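Workshop notebook
Print this page | E-mail this page
Reading time: 4 minutes

9 December 2020

Indigo vat, second go. It worked! Or it is working, which is a different thing with indigo, but I came down this morning and lifted the lid and there was the coppery skin on top, with the big dark blue bubbles bunched up in the middle, and I may have made a noise. So-yul Ok was on the phone with me at the time and wanted to know if I'd hurt myself.

Background for anyone picking up the book after me. The April vat was a fructose one and it died on me inside a week. I blamed the lime, then the water, then the cold floor in the back, and I never did settle it, partly since I'd written down next to nothing. (See the April pages. One of them just says "smells wrong.") So this time everything goes in the book, even the dull parts.

What went in: the Plosano indigo, the finer grind, wetted out overnight with marbles in a jar and shaken whenever I walked past. Fructose next, dissolved in hot water. Lime last, sprinkled and stirred very slowly. One part, two parts, three parts, the usual. I had the pot at hand-hot for the first day with the old Bang blanket wrapped around it and the lid weighted down. I did not peek for an hour after each stir, and that was hard.

By evening the liquid under the skin had gone from blue soup to something like weak tea with a bit of olive in it. That's the color to wait for. If it's still blue underneath, walk away and stir again later. If it's gone pale and milky, too much lime, let it settle. So-yul's rule is to put a spoon in, tip it against the light, and count how long the spoonful takes to turn. Mine turned green almost at once and blue right after, so there's plenty of reduced indigo in there.

Test dips on the Flallis cotton, scoured last week, soaked an hour and squeezed out well:

One dip, short: a washed-out sky, a little streaky at the fold.
Three dips: a proper medium blue, very even. I love this one.
Six dips: dark, with that faint red cast you get when you tilt it. It rubs off on my thumb, so it wants a longer airing and a good rinse before I believe the color.

The magic part never gets old. The cloth comes out of the pot a bright yellow-green, really an acid sort of green, and then the air gets at it and the blue just walks in from the edges. I dipped a scrap of the linen too, simply to watch it happen again, and then another scrap. That's how the scrap bag got so low.

On the streaks: I think that was me. I let the cloth touch the bottom, where all the sediment sits, and I lifted it out too fast so it dripped back in and pulled air into the vat. Slower hands. Squeeze it under the surface, bring it out close to the side, no splashing. I want to rig up a rack that hangs below the surface and keeps everything off the sludge. A cake rack on strings would probably do for the small pot.

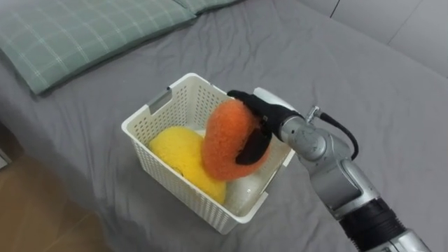 Order of business for the resist samples is stitched ones first, then the clamped ones, then the rice paste, which has to go last because it sheds into the pot and I don't want bits floating about while the vat is this good. So-yul thinks short dips with long airings will keep the paste from softening. She does two minutes in and ten out. I've always gone longer and lost my edges, so we'll do it her way.

Thread for the stitching: the waxed Cestuseck one holds beautifully when you pull it up tight, but it's a beast to unpick afterward. I nicked the cloth twice on the practice square. Try a contrasting color so I can see what I'm cutting. Leave longer tails, too!

Feeding: a spoon of fructose tonight if the skin looks thin in the morning, and check the lime before adding any more. Strips say we're a touch high, so I'm holding off. Keep it warm. It slows right down when it cools, and I suspect that's what finished the last one.

Rinse notes. Plain water until it runs clear, then a splash of vinegar in the last bucket, soak, and a warm soapy wash the day after. Don't rush the wash. The three-dip sample got a day on the line before I put it near soap and hardly lost anything.

Still to do: label the samples before they all start looking alike, re-scour the linen (water beads on one end), ask So-yul if I can borrow her long tongs. First stitched piece goes in tomorrow after breakfast.

We use cookies to keep this site running and to remember your settings. Accept | Manage cookies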